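Section 4. Setting Up and Loading the Hanging Glass Rack

This section applies to the Kullik freestanding glass rack, item 2603, as supplied to all Festcombe kitchens and dining rooms. It covers placing the rack on a tabletop or counter, hanging stemmed glasses, and routine care. Read the whole section before loading the rack for the first time.

4.1 Before You Begin

Check the carton against the packing slip. Spare screws and foot pads are packed together in a small bag, kit 677, which is taped inside the lid. Keep any left over after assembly with this guide.

You will need:
A soft, lint-free cloth
Mild dish soap and warm water
The hex key from kit 677
A small level

Assemble the rack as shown on the folded sheet in the carton before continuing. Tighten each screw by hand first. Give them their final turn with the hex key only when the rack is standing upright on a flat surface.

CAUTION: Do not load the rack while any screw is loose. A hanging glass puts its weight on the rail to one side of the upright, and a loose joint will shift as the load increases.

4.2 Choosing the Location

The rack may be used on stone, laminate, tile, or sealed wood. Marble and marble-patterned surfaces are suitable, but they can be slippery when damp and must be dried fully before the feet are set down.

1. Select a level area away from the edge of the table or counter. Leave at least a hand's width of clear space on every side.
2. Confirm that no cabinet door, drawer, or window opens into the rack.
3. Wipe the surface with warm water and a little dish soap, then rinse and dry it.
4. Press one foot pad onto each foot. Hold each pad firmly in place while the adhesive takes.
5. Set the rack down. Do not drag it.
6. Place the level along the top of the rack. If the bubble is off center, turn the adjusting foot until it returns.
7. Push lightly against the top of the rack with one finger. It should not rock.

NOTE: The rack must not be placed beside a stove or directly above a dishwasher vent. Repeated steam loosens the foot pads and leaves marks on clean glasses.

4.3 Preparing the Glasses

Only stemmed glasses with a flat, round base may be hung. Tumblers, mugs, and glasses with a square base belong on a shelf.

1. Wash and dry the glasses completely. Water left in the bowl will run to the rim and dry there as a ring.
2. Hold each glass up to the light and look along the rim, the stem, and the underside of the base. Set aside any glass with a chip or a crack.
3. Sort the glasses by height. Tall glasses should be hung where they have clear space beneath the rim.
4. Sort colored glasses by color if the room uses them for different table settings.

Tinted glassware calls for some additional attention. Where the color is a coating applied to the outside of the bowl, it can be scratched by contact with another glass. Refer to the maker's care sheet if you are not certain which type you have, and leave extra space between glasses in the meantime.

4.4 Hanging the Glasses

Work slowly and handle one glass at a time.

1. Stand directly in front of the rack. Do not reach across it from the side or from behind.
2. Hold the glass by the stem, with the bowl pointing down.
3. Raise the base until it is level with the opening in the rail.
4. Guide the base into the opening and lower it until it rests evenly on both sides.
5. Let the glass hang for a moment before removing your hand. If it tilts, lift it out and begin again.
6. Hang the second glass on the opposite side of the rack from the first. Continue in this way, alternating sides.

CAUTION: Never hang a glass by its rim or force a base that does not fit. Bases wider than the opening will seem to hold at first and may slip when a neighboring glass is moved. 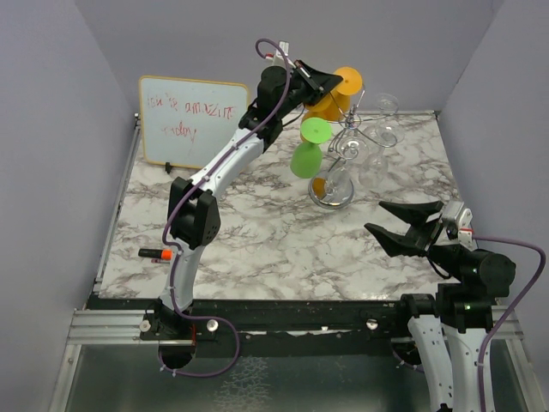 Bowls should hang freely and must not touch one another or any part of the rack. If two bowls meet, move one of them to the next position. The space gained by crowding the rack is not worth the breakage.

4.5 Removing the Glasses

1. Take hold of the stem just below the base.
2. Lift the glass slightly until it is clear of the rail.
3. Draw it out toward you in a straight line, keeping the bowl away from its neighbors.
4. Turn the glass upright only when it is well clear of the rack.
5. Remove glasses from alternate sides so that the load remains even.

When setting a table for a large party, clear a place for the glasses before removing the first one. Do not carry a loaded rack from room to room.

4.6 Routine Care

Dust the rails weekly with a dry cloth. Once a month, take down all glasses, wipe the rack with warm soapy water, dry it, and repeat steps 6 and 7 of Section 4.2. Do not use scouring pads, bleach, or glass cleaner on the rails.

Foot pads should be replaced when they become flat or discolored, and in any case each August, when kitchen stock is reviewed. Replacement pads are listed on page 43 of the supplies catalog.

If a glass breaks while on the rack, clear the area, put on heavy gloves, and take down the remaining glasses before picking up the pieces. Check every opening for slivers with a damp paper towel. Do not use your bare fingers.

4.7 Assistance

Questions about placement or fit should be sent to Stelios Margaritis, Dining Supplies. Requests for replacement parts go to Ostap Pasichnyk in the storeroom and should state both the item number and the kit number. Please allow 2 working days for parts to be issued.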